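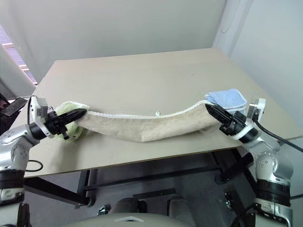

Textiles on a light beige tabletop beside a window with horizontal blinds.

Terry cloth, also called terry towelling or simply towelling, is a woven fabric with uncut loops of yarn standing out from one or both faces. The loops increase the surface area of the cloth and allow it to take up water. It is used mainly for towels, bathrobes, face washers and nappies.

Construction

Terry is woven on a loom fitted with two warp beams. The ground warp is held under high tension and forms the base of the fabric with the weft. The pile warp is fed at low tension. In the common three-pick method, two picks of weft are laid a short distance from the fell of the cloth, and a third is then beaten up together with them. The picks slide along the tight ground ends and carry the slack pile ends forward, which raises a row of loops. Four-pick and five-pick variants hold the pile more firmly but are slower to weave.

Pile height is governed by the distance between the fell and the first two picks. Shearing the tips of the loops on one face gives velour terry, which has a softer handle and lower absorbency than the looped form.

Fibre and finishing

Cotton is the usual fibre. Pile yarns are given a low twist to leave them open to water, while ground yarns are twisted harder for strength. Linen and viscose are also used, either alone or in blends. Residual size and natural waxes are scoured out before dyeing -- a poorly scoured towel repels water until it has been laundered several times. Tumble drying lifts the pile; line drying tends to leave it flat and stiff.
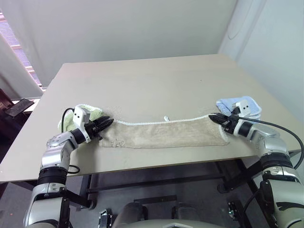 Light brown towel with a terry texture and a thin white edge along one side.

Edges and headings

The long sides of a towel are normally selvedges or turned hems. The short ends are finished with a flat-woven heading, a fringe or a plain hem. A decorative band without pile, known as a dobby border, may be set in near each end. Flat-woven sections and pile sections shrink at different rates, and puckering at the border is a common fault.

See also

Huckaback
Waffle weave
Velour
Selvedge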